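# About us

Biton is a small company that buys used office computers, puts them in order and sells them again to schools, clubs and families. We started with 23 machines from an office that was moving to another city. Today we sell some 3,000 computers in a year, and we are nine people in one long building on the Neves road.

In the beginning we wanted only to repair. Customers came with one broken computer, we made it work, they went home. But many of them asked if we had also something cheap for a child or for a parent, and so the selling began in the back room. Now it is the bigger part of our work.

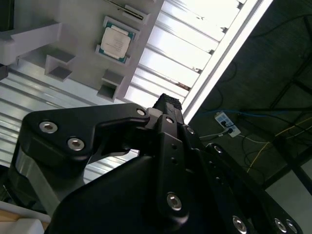
Most of our computers come from companies which change their equipment every few years. Our largest supplier is Clinico, a group of medical offices. All data is erased before a machine goes into our stock, and the supplier receives a written list with the serial numbers. We take this very seriously and we do not make exceptions for small deliveries.

Every computer we sell has a warranty of one year. If it fails in this time, you bring it or send it, and we repair it or give you another one of the same class. We do not ask many questions. Please keep the paper with the number, it makes everything faster.

## Schools

Each September we prepare a larger number of computers for schools in the region. Last year it was 200, the most until now. The school tells us what programs the pupils use, and we suggest a model. Sometimes we suggest a cheaper one than the school had in mind.

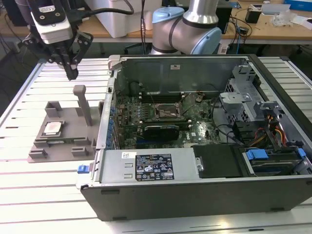 For schools we also offer Hisska, our own small program for keeping the list of equipment. It runs in the browser and has no advertising. It is free for any school that has bought from us, also if it was only one computer.

## Visit us

The shop is open Monday to Friday, with a break for lunch. There is parking behind the building; please use the second entrance, the first belongs to the bakery. If you want to sell us old equipment from your company, write to us before and tell us the models and the quantity. We answer in two working days.

Page last changed: 2020-02-21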